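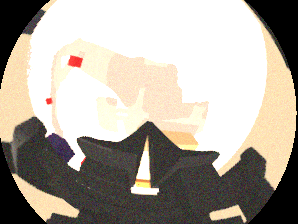 Turdale Allotments and Gardens Association — Plot Lettings and Water Supply

To: members' list
From: Shahnaz Thambiah, Lettings Secretary
Subject: Re: Standpipes on the lower field

Dear members,

Thank you to those who replied to the notice on the standpipes. The message copied at the foot of this one raises points which several plot holders have also put to me by telephone, and I am answering them on the list so that the same information reaches all.

The two standpipes nearest the Skenberg Lane gate will be shut off on Sunday from 9 a.m. while the contractor replaces the stop valve. The supply to the upper field is on a separate branch and will not be affected. Members on the lower field are asked to fill their butts and cans by Saturday evening. Should the work run past the afternoon, a notice will be fixed to the gate and a short message sent to this list.

On the question of hoses, the rule in the tenancy agreement stands. A hose may be used to fill a water butt but may not be left running on a bed, and it must be taken off the tap when the plot holder leaves the site. Sprinklers are not allowed at any time. The agreement sets no limit on the number of butts, provided that each is covered and stands on level ground inside the plot boundary. Butts of up to 200 litres need no permission. Anything larger should be put to me in writing before it is bought.

Mr Jang asks whether the water charge will rise. The charge remains at £12 for a full plot until the end of the present year. A half plot pays half that sum. Any change would be put to the annual meeting, and members would receive the proposed figures beforehand in the usual way.

The trough beside the compost bays belongs to the association and is for dipping cans only. Tools, pots and boots should not be washed in it. We have twice had to drain it this spring on account of soil in the outlet, and the ball valve has now been replaced at a cost of £60.

The order from Pakport for netting and fleece has been placed. Members who asked for a share will hear from me separately when it is ready to collect from the hut. Late requests cannot be added to this order, but a second one is planned for June — please write to me directly and not to the list.

Plot holders who are giving up all or part of a plot should return their gate key with the form. I still have two forms without keys.

Yours faithfully,

Shahnaz Thambiah
Lettings Secretary

On the members' list, K. Jang wrote:

> Dear Secretary,
>
> I have read the notice about the standpipes. Could you
> confirm whether the upper field will also be without water,
> and at what time the work begins? I have young beans which
> I would not wish to leave dry all day.
>
> Could you also say what the present rule is on hoses and
> on larger water butts, and whether the cost of the repairs
> will be added to the water charge?
>
> With thanks,
> K. Jang, lower field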